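The Board on the Dark Table

August 29, 2025

So I finally caved and set up a gear board, and I have feelings about it.

If you've been reading for a while you know I go through phases. There was the tin-punching summer, the great jigsaw binge (three weeks of eating dinner on the couch with a tray), and the marble run that Reinaldo Nogueira talked me into and then never came over to help with. Now it's assembly boards. You get a flat white board with fixtures on it, you get a bunch of parts, and you put the parts where they go. That's the whole hobby! My sister asked me what it does when it's finished and I said it's finished, that's what it does.

I'd been reading the Skaltura forum at night for most of August, which is a bad habit, and people on there have very strong opinions about table surfaces. Light table, dark board. Dark table, light board. Felt or no felt. I went with a dark gray table and black fabric behind it, and I'm telling you, the difference for my tired eyes is huge. On my old kitchen table (blond wood, very busy grain) I kept losing small parts while looking right at them. White on dark gray, with blue parts on top of the white, and everything just sits there waiting for you.

The fabric is the part I'm proudest of. I bought more than 12 feet of it from a remnant bin in Grerkstead, way too much, and spent an evening trying to get the creases out with a steamer that mostly spat at me. It still has some folds in it. I've made my peace.

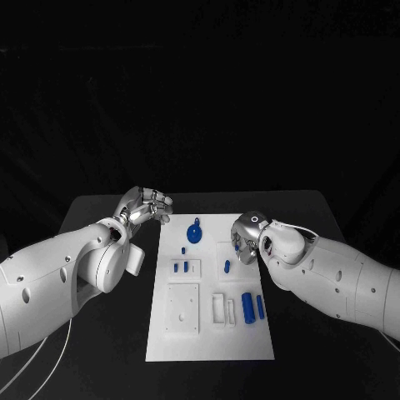
Xóchitl Contreras wrote back when I mentioned all this in my last newsletter: I did the dark table thing too and I'd never go back, but please start with your biggest gear and get that one happy before you touch the little stuff. I did it the other way around for a year and I was always taking things off again.

Well, Xóchitl, I wish you'd told me that two weeks earlier, because that's exactly the mistake I made with my first board. I went for the pegs first because they're cute. Pegs are a trap. You push one in, it leans, you push it the other way, it leans the other way, and before you know it your coffee's cold and you're talking to it.

What's working for me now is putting the big things in loosely, giving the board a slow quarter turn so I can look at it from the side, and only then doing the fiddly bits. I also stopped keeping the spare parts in the lid of the box. I had a little Hermans dish that used to hold earrings, and it's perfect, deep enough that nothing rolls out and shallow enough to pinch from. The earrings now live in a mug. It's fine.

Oh, and sit down! I was standing over the table for the first few evenings like I was carving a turkey and my back let me know. A chair that gets your elbows just above the tabletop makes the small parts so much easier, especially if your hands shake a bit after lunch like mine do.

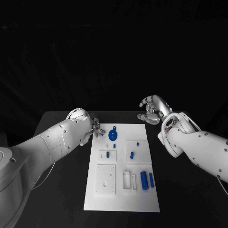
Tiny blue peg, upper left, my nemesis.

I've got a second board on order from Wellbridge, a bigger one, and the forum says the instructions are terrible, so expect complaints. If anybody has a trick for leaning pegs that doesn't involve tape, leave it in the comments. I tried tape. I'm still picking it off my sleeve.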